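Rotska Papal Travel Corpus – data card

Version notes last edited 9/8/26

Summary

This corpus collects news reports and official press notes about the foreign journeys of popes. It has 238 documents in English, and each one is connected to one journey. We prepared it for people who study how religious news is written and how the same event is told by different newsrooms.

What is inside

Every record has eight fields: id, title, body, source type, publication date, journey code, country visited, and language of the original. Of all records, 105 were translated into English from Italian, Spanish or French. The translator's notes are kept in a separate file, so that the body stays clean.

Bodies are cut at 300 words. If you need the full text, please go to the original publisher, as we do not have the right to share it.
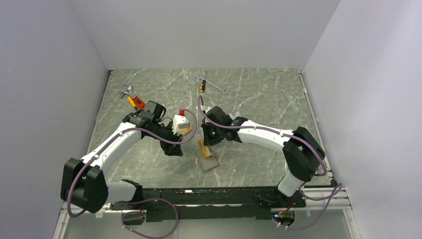 Two arms over the dark marble-patterned surface.

How the records were selected

We started from the Lyons list of journeys and searched for each one by country and month. Opinion pieces were removed, also when they contained some reporting. Reports about a papal resignation or a conclave are included only if a journey is mentioned in the first paragraph – this rule is strict, and it leaves out some well-known articles.

Duplicates were found with the Allano matching script and then checked by hand. Agency texts printed by several newspapers are kept one time only, under the earliest date. 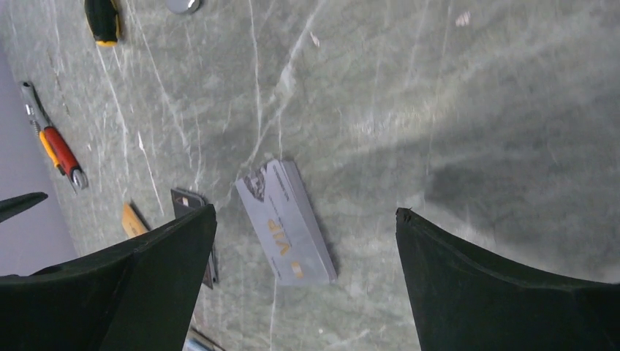 Dates need some care. The field gives the day of publication, and for some older reports only the month is known. In this case the day is written as 00. The January update corrected the country codes for journeys with more than one stop.

Known problems

Journeys in Europe have more records than journeys in Africa and Asia. Names of bishops are not spelled in the same way everywhere, and we did not change them.

License and contact

The metadata is free for research use. For the bodies, see the file TERMS in the main folder. Corrections can be sent through the Leretti issue page, with the record id in the title.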